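我们使用 Cookie 来记住您的语言偏好并统计访问量。继续浏览即表示您同意我们的 Cookie 政策。[接受] [管理设置]

常见问题：机器现在到底能不能替我们干活？

写给 Gredora 的客户、邻居，以及每次开放日都要拉着我问上半天的各位
Koen Timmermans 整理，2018年10月更新

上一版常见问题只有半页纸，贴在 Vitbridge 接待处的玻璃门上，后来大家的问题越来越多，门上实在贴不下了，就搬到网上来。问得最多的还是那一类：机器能不能修电脑，能不能叠衣服，能不能洗碗，会不会有一天我把旧主机送到你们这儿，从头到尾没有一个人碰过它。我尽量一条一条答。我说话啰嗦，同事们都知道，您要是赶时间，挑着标题看就好，看完了有空再回来坐坐也行。

先问一句，你们是做什么的？

Gredora 是一家旧电脑翻新厂。单位淘汰下来的台式机和笔记本运到我们这里，拆开、清灰、测试，能用的零件留下，凑成整机再卖出去，凑不成的零件单卖，剩下的交给回收商。总厂在 Vitbridge，另外在 Grurkberg 有一个小一些的车间，专门拆台式机。今年八月两个地方加起来收了597台，算是近来比较忙的一个月，那阵子走廊里都堆着机箱，要去茶水间得侧着身子走。

我自己原来是修机器的师傅，修了很多年，后来手腕不太好，就转去管自动化这一摊。所以下面的话一半是从工作台前面说的，一半是从电脑前面说的，两边要是打架，请多包涵。

机器能独立翻新一台台式机吗？

现在还不行。我知道您想听的多半是“快了”，可我不太敢说这两个字，因为我听别人说“快了”已经听了很多年。

翻新一台机器是很长的一串活儿：搬上台面，看型号，开侧板，拔线，取下散热器，取处理器，取内存，取硬盘，吹灰，擦旧硅脂，检查插座，再一样一样装回去，通电，看它亮不亮。这一串里面，有几步机械臂已经能练得像模像样，有几步它磕磕绊绊，还有几步我们连试都没有认真试过。单看某一步，您会觉得机器真了不起；把所有步骤连起来，您又会觉得还是请老师傅来吧。我每个星期都要在这两种心情之间来回好几趟。

哪几步现在最适合交给机械臂？

零件形状固定、位置固定、硬邦邦不会变形的那几步。内存条和处理器就属于这一类。内存条是一块长长的硬板子，有边有棱，抓哪里都差不太多；处理器方方正正，只要抓住两边，别碰底下的触点，也算好说话。

它们难的地方在于准。内存条放进插槽之前要对好缺口，两头要平着下去；处理器放进插座要对角、要水平，放歪了不能硬按。人做这种事的时候，手指会自己感觉，碰到一点不对劲就停下来挪一挪。机械臂要把这点感觉学会，得花很多功夫，我们 Grurkberg 的小伙子们为了这个“挪一挪”吵过好几次架，吵完了一起去吃薯条。

为什么零件要先放在一块灰色的托板上？

来参观的人常常以为那是零件的包装盒。它是夹具，每种零件有自己的位置，该躺着的躺着，该插着的插着。托板和机箱的位置定下来，机械臂就少了很多要猜的东西。您想想自己在家里做饭，酱油永远放在灶台左手边，闭着眼睛都能拿到；要是哪天有人把它挪到冰箱顶上去了，您也得愣一下。机器愣得比您久。

有人会说，那这不是作弊吗？真正的工作台上零件是乱放的呀！说得对，我同意一半。可是老师傅的工作台也不乱，螺丝放螺丝盒，内存放防静电托盘，干净的放一边，待查的放另一边。工厂里本来就讲究这个，给机器摆好一点，我觉得不丢人。家里就完全是另外一回事了，后面会讲到。

取放内存和处理器，活儿具体长什么样？

光靠嘴说很难讲清楚，我每次讲到一半就开始用手比划，电话里的人又看不见。还是放几张图，都是同一张工作台上的活儿，前后次序您不用在意。机箱侧躺在铝台面上，旁边是刚才说的那块灰色夹具。 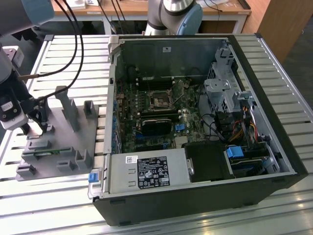 夹具靠前的槽里横着一条绿色的内存；机箱里 CPU 插座空着，外面一圈是金属固定架。
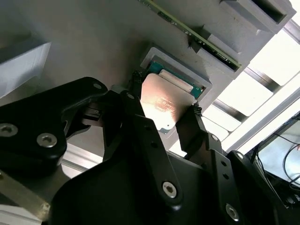
黑色夹爪从两侧捏着处理器，指尖和零件挨着的地方就那么一点点。

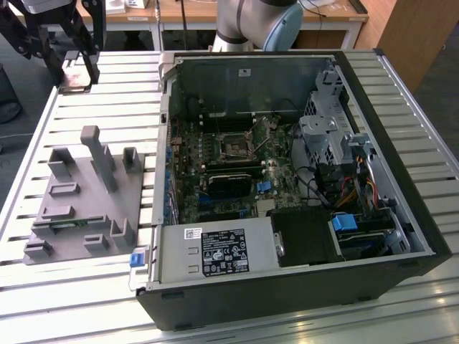 插座旁边斜着翘起来的那根细金属杆是压杆，后面会专门说它。

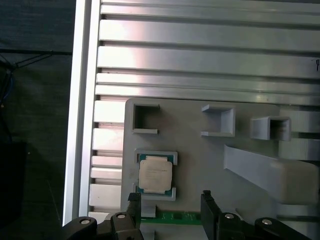
处理器坐在自己的托座里，两根指头之间那条长长的绿色电路板，看着像是内存条。

机器最怕的是哪一步？

线。各种各样的线。您随便打开一台旧台式机，就会看到电源线一捆一捆地绕，红的黄的黑的，硬盘那边还有一把，每台绕法都不一样，哪怕是同一个型号、同一批出厂的机器，之前的管理员加过一块硬盘，线的走向就全变了。人伸手进去，手背轻轻一推，线就让开了，推的时候根本没在想。机械臂推一下，线可能让开，可能弹回来，也可能勾在夹爪的关节上，然后它往上一抬，您就听见控制室里有人“哎哟”一声。

我们有一本内部的操作手册，200页，里面讲线束的那一章最厚，改的次数也最多。那一章的初稿是我写的，现在翻开看，几乎没有一句话还留着，我有点心疼，又觉得应该。

第二怕的是卡扣。塑料卡扣年纪大了会变脆，人捏下去的时候听声音，听着不对就松手，换个角度再来。机器听不见，或者说，就算装了能听见的东西，它也得有人教它什么声音是“不对”。

插座上的压杆，机械臂能扳吗？

能练，练得不太稳。压杆要先往下压一点，再往外让一点，然后才能抬起来，三个方向混在一个动作里。您自己装过电脑的话一定记得第一次扳它的心情，手心冒汗，总觉得主板要裂！我装过那么多台，现在扳下去那“咔”的一下，肩膀还是会紧。

我们目前的做法是压杆由人来扳，处理器的取放拿来给机械臂练。将来会不会全交给它，看明年的情况。供应商 Ibarra 那边给我们提过一种专门扳压杆的指头，样品还没到，到了我会写在这里。

会不会弄坏我的零件？

客户送来的、还要还给客户的机器，全部由人来做，请放心。机械臂练手用的都是我们自己收进来的报废机箱和零件。做坏了也会心疼，但不会有谁的论文或者家里的照片跟着一起没了。

顺便讲一句，人也会弄坏东西的。我带过的学徒里面，没有掰弯过插座针脚的，我一个都想不起来，我自己当年也掰弯过，师傅让我拿着镊子和放大镜修了一个下午，一句重话都没说，那比骂我还难受。机器弄坏东西的方式和人不一样：人是累了、走神了，做到下班前出错；机器是碰到一个没见过的情况，然后很有信心地错下去。所以我们给它设了很保守的力度上限，到了就停，停了就叫人。

那速度呢？它比师傅快吗？

慢。慢得您会站在旁边替它着急。我们车间里有把椅子，专门给来参观的人坐，因为站着看太累了。

一个熟手取一条内存，您眼睛还没跟上他就放下了。机械臂要靠近，要看，要再靠近，要夹住，要抬一点看看夹稳了没有，然后才走。我们也可以让它快，但是快了以后失误就多，失误一次要人过来收拾，前面省下来的时间都赔进去还不够。眼下我们宁愿它慢慢来。

它的好处在别的地方。它不介意同一个动作做一整天，也不会手腕疼。我自己就是手腕疼下来的，所以这一条在我心里分量很重，可能比在账本上的分量要重得多，财务的同事对此一直很有耐心，谢谢他们。

要几只机械臂才够用？一只不行吗？

看活儿。单纯把东西从一个地方拿到另一个地方，一只就行。碰到要一边按住一边拔的，比如插槽两头的卡子要掰开，里面的内存条又要往上提，一只就很别扭了，得分成几个动作，每个动作之间零件可能又滑回去。我们在 Grurkberg 的工位按2只来规划，这样一只扶，一只拿。听起来很美，可是它们也得学会互相让路，两只胳膊在一个机箱上面的空间其实挺挤的，好比两个人同时在一个小厨房里做饭，不提前商量好谁开冰箱，早晚要撞上。

螺丝呢？拧螺丝不是早就自动化了吗？

新机器的流水线上是早就自动化了，螺丝都是新的，位置都是图纸上的。旧机器的螺丝有锈的，有滑丝的，有被人换成别的型号的，还有干脆少了几颗的。有一回收进来一台机器，图纸上写着要拧9颗螺丝的地方，打开来每一颗都换过，头型还不统一，我猜是上一位主人手边有什么就拧了什么。碰到这样的机器，师傅会笑一声，换批头，接着干。自动螺丝刀只会一直转，转到把槽口磨成一个圆。

所以问“拧螺丝自动化了没有”，要先问是谁家的螺丝。

家务怎么样？叠衣服、洗碗、收拾厨房，有指望吗？

这是开放日上问得最热闹的一题，往往是带着孩子来的家长问，问的时候眼睛里有光，我每次都很不忍心回答！

扫地有扫地机，洗碗有洗碗机，洗衣服有洗衣机，这些都是机器，都干得很好，只是大家用惯了就不把它们算成机器人了。它们有一个共同的地方，就是我们已经替它们把活儿改成了它们做得来的样子。碗要您放进去，衣服要您掏口袋，地上的袜子要您先捡起来。真正剩下来的家务，恰恰就是这些“放进去”“掏口袋”“捡起来”。

叠衣服我见过一些演示，能叠，一件毛巾、一件衬衫，铺平了放在它面前。从一堆刚烘好的、袖子套着裤腿的衣服里找出一件来，抖开，认出这是谁的，看看有没有破洞，再叠，这一整套我没有见过哪一台机器在普通人家里每天稳稳当当地做。也许有，是我见识少，您见过的话请写信告诉我，我很愿意改这一段。

厨房就更难一点。玻璃杯是透明的，锅是烫的，抹布是软的，水槽里什么都有。我太太问过我，你天天弄机械手，能不能带一只回来洗锅，我说带回来以后咱们家得先改造厨房，再请两个工程师住在客房里，她想了想，把锅递给了我。

为什么工厂里的活儿反倒比家里的先做出来？

工厂里可以规定。桌子多高，灯多亮，机箱朝哪边躺，零件放在夹具的哪个格子，全都可以写在纸上，写了大家就照做。家里没有办法规定，您总不能要求三岁的孩子把积木按颜色摆在固定的坐标上。（如果您家孩子能做到，请让他毕业以后来我们这里上班。）

还有一点是出了错有人管。工位旁边总有一个懂行的人，机器一停他就过来看。家里没有这个人，或者说，家里这个人就是您，您买机器本来就是为了不用管这件事。

同样是取放零件，换一个机箱型号还能用吗？

不能直接用。位置要重新量，夹具有时也要重做一部分。好在托板是塑料的，我们改起来不算费事，画图，打印，装上去，不合适再改。机箱里头的差别才真的磨人：有的型号内存槽边上很宽敞，有的型号旁边就是显卡或者硬盘架，夹爪下去要贴着边走。做好一个型号以后，下一个型号会快一些，再下一个更快一些，可是总归要有人从头到尾看着它做一遍，我还没有哪次敢省掉这一步。

我们挑型号的办法很土，哪种收得多就先做哪种。办公室淘汰下来的台式机往往一来就是一大批，全是一个样子，正合适。

你们是不是打算用机器把师傅们都换掉？

问这个问题的人里面，有客户，有记者，也有我们自己的师傅，最后这一种问的时候声音最小，我听得最认真。

到今天为止，我们没有因为机械臂少过一个岗位。缺人倒是真的，Grurkberg 那边招一个愿意长期拆机器的师傅，广告挂了很久。年轻人来做几个月，手腕酸、肩膀酸，就去别处了，我完全理解。我心里盼着的是，重复最多、最伤手的那几步慢慢交出去，师傅们留下来做判断：这块主板还值不值得修，那个电容是不是鼓了，风扇的声音正不正常。这些事情我看不出机器什么时候能接得住。

将来会怎样我不打包票。我能答应的是，真要有什么变化，会先跟师傅们坐下来谈，再写到这个网页上。

我想在自己的小维修店里放一只机械臂，值得吗？

如果您是想省工钱，我劝您再等等。一只胳膊买回来只是开头，后面还有夹爪、相机、台架、夹具、调试，还有一个能把这些东西伺候好的人，这个人通常比胳膊贵。小店每天进来的机器五花八门，上午一台老台式机，下午一台进了可乐的笔记本，没有哪个动作能重复到值得教它。

如果您是好奇、是喜欢，那我举双手赞成！买一只小的，先教它把内存条从盒子里拿到桌上。您会在一个周末里学到很多，也会对自己的手生出很深的敬意。我到现在有时候洗完手还会盯着看一会儿。

刚开始的话，几条小建议：

先做放回去的动作，再做取出来的。
夹具四角固定死，别用胶带。
夹爪指头垫一层有纹路的软垫。
给相机留一盏不会变的灯，窗帘拉上。
每次改动都记下来，记在纸上也行。

机械臂工位可以参观吗？

可以，欢迎！Vitbridge 的接待处可以报名，Grurkberg 的车间小，一次进不了太多人，请提前说一声。请穿包脚的鞋，长头发扎起来，孩子可以来，站在黄线外面看。手机可以带，拍照也没关系，拍到同事的脸请先问问人家愿不愿意。

参观的时候请您有一点心理准备，机器很可能有一半的时间停着，旁边的人在看屏幕、挠头。调试就是这样的，您正好可以趁这时候问他们问题，他们比我会讲，也比我讲得短。

我的旧电脑可以捐给你们练手吗？

可以，台式机最好，能不能开机都没关系。硬盘请您自己先取下来，或者交来的时候当面告诉前台，我们登记以后做销毁。显示器和打印机目前不收，仓库真的放不下了。送来之前不用擦灰，有一位老先生把机箱里里外外擦得锃亮才送来，我很感动，可是我们也需要有灰的，毕竟收进来的机器大多都有灰。

下次什么时候更新？

Ibarra 的样品到了就更新，或者有人问了一个我答不上来的问题，我去弄明白了回来再写。上一次有人问我夹爪会不会被静电影响零件，我当时答得支支吾吾，后来去请教了做电气的同事：台面和夹爪都应该接地，人要戴腕带，天气干的时候尤其要留神。这条我准备下一版单独写一段，先记在这儿。

还有问题请发到接待处的信箱，标题写“机器”两个字就会转给我。

订阅 Gredora 通讯，每季度一封，不发广告。请输入您的电子邮箱：[订阅] 您可以随时退订。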